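Jadside draws up its gripper budget before ordering the arm

Planning a first handling cell in simulation, line by line
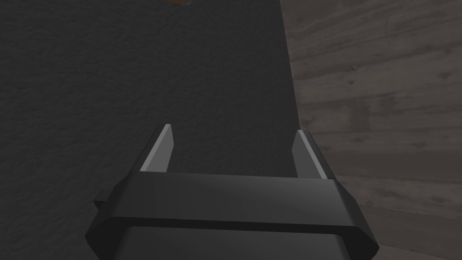 Isabelle Sandhu starts every equipment budget with the end of the arm and works backwards. She plans purchases for Jadside, a repair and packing firm that has traded since 1881, and wants its first handling cell approved in November. "The arm is the easy line to fill in," she says. "Fingers, mounts, cables and spares are where the sheet goes wrong." Her team tests each layout in simulation before asking for prices. The present model has a parallel-jaw gripper with two tapered fingers, set wide open over a dark textured surface, with wood-grained boarding to the right of it. Sandhu reads the gap between open fingers against the parts list, as opening width decides which model goes out to quote.

Two suppliers, Breseck and Sadowski, have been asked to bid. The gripper is capped at £2000, and a further £2000 is held for fingers and spare pads. "I keep those apart," she says. "If they share a line, the spares get spent on the gripper."

The plan allows 4 weeks for trials at the Brulau site. Sandhu will not sign for a service contract until they are complete. Simulation gives her reach and clearance, she says, but she does not take wear figures from it. Those will come from the trial log, and the spares line will be reset once the log has been checked.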